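# Is it safe to store foam and padded items in sealed plastic bags over the winter?

Asked Sunday, January 7, 2024, in Home & Storage

I run the equipment closet for a small kids' swim and tumbling program. We close after the holidays and start back up in February. The closet is in an unheated hallway behind the gym, and last year a few of the foam rings came out smelling sour, with gray specks along the seams. I threw those out.

This year I washed everything in dish soap and water, let it sit out for two days, and started putting each piece in its own clear plastic bag. My sister says this is the worst thing I can do and that foam has to breathe. The lady who had the job before me bagged everything for years and never complained, but she also kept it all in her own basement with the furnace.

The pieces are padded rings, some flat kickboards and a few soft wedges. Most have a smooth outer skin but a couple of the older rings have cracks in them. Replacing the full set was quoted to me at $1,199 and I have $240 left for the year, so I would like to get this right.

Should I seal the bags, leave them open, or skip the bags?

– Riet Desmet

## 3 answers

### Answer 1 (marked as helpful by the asker)

Your sister is mostly right, but it depends on how dry the foam is when it goes in. A bag keeps out dust and mice dirt. It also keeps in whatever moisture is already there, and in an unheated hallway that moisture collects on the inside of the plastic every time the temperature drops. Mold will grow on soap residue and skin oils even if the foam itself gives it nothing to eat.

Two days of drying is fine for the kickboards if they are closed-cell foam (the kind that doesn't soak up water). For the cracked rings it probably isn't enough. Press the crack hard with a folded paper towel and hold it there for a minute. If the towel comes up damp, the ring needs more time. I would give the cracked ones a week indoors, standing up, with a fan on low, and turn them every day or so.

I would bag them like this:

1. Use a bag bigger than the piece, so the plastic isn't stretched tight over it.
2. Leave the top folded over loosely. Don't tie it, tape it or press the air out.
3. Put nothing heavy on top. Foam takes a set if it is squashed all winter, and the rings will come out flat on one side.
4. Keep them off the concrete. A wire shelf is best, a pallet will do.

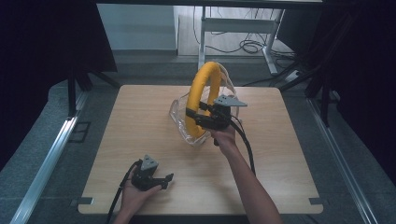 *Yellow padded ring in a clear bag, with plenty of slack in the plastic.*

Check them once halfway through. If you see fog or drops on the inside of any bag, take that piece out, wipe it, dry it again and leave it unbagged.

One more thing about the washing. Dish soap is okay but it takes a lot of rinsing. If the foam feels slick when you wet it, there is still soap on it. I go over ours a second time with plain warm water. I don't use bleach on anything padded – it dulled the color on ours and the surface started to come off in crumbs by the next year.

The ones with gray specks at the seams were probably beyond help. Surface mold wipes off, but once it is down in a seam it comes back.

– Eyerusalem Ambaye

> **Comment from Riet Desmet:** Thank you. I did the paper towel thing tonight and two of the old rings were still wet inside, which surprised me. They are in my laundry room now. Would those little silica packets help at all?
>
> **Comment from Eyerusalem Ambaye:** A little, in a closed bin. In a loose bag they fill up with moisture from the hallway air and then they do nothing. I wouldn't spend money on them. Also you said it's a kids' program, and I would not want packets getting left in with the equipment.

### Answer 2

just get plastic totes with lids. we got ours at Narnitz on clearance and everything goes in there, no bags, no problems in 46 months. ours is in a heated room though

– matlala874

> **Comment from Riet Desmet:** Mine isn't heated, that's the trouble.

### Answer 3

I agree with the first answer on drying but I would skip plastic completely for the wedges. They are usually open foam with a vinyl cover, and water gets in through the zipper and the stitching. If the cover comes off, take it off, wash it separately and store the foam bare with an old bedsheet over it. A sheet keeps the dust off and lets air through. Stand the wedges on their long side.

You might also ask if there is any heated space in the building for just the worst pieces. We had the same kind of hallway at the Tadora pool and the manager let us have the bottom of a supply cupboard in the office from New Year's on. It held the rings and not much else, but the kickboards did fine in the cold. Cold by itself doesn't hurt them much. Going back and forth between damp and cold is what did ours in.

For the cracked rings, I would plan on replacing those a few at a time as you have the money. Cracks get longer with use, and small kids will pick at them. Most suppliers will sell singles if you call, even when the website only shows the full set.

– poolside_annex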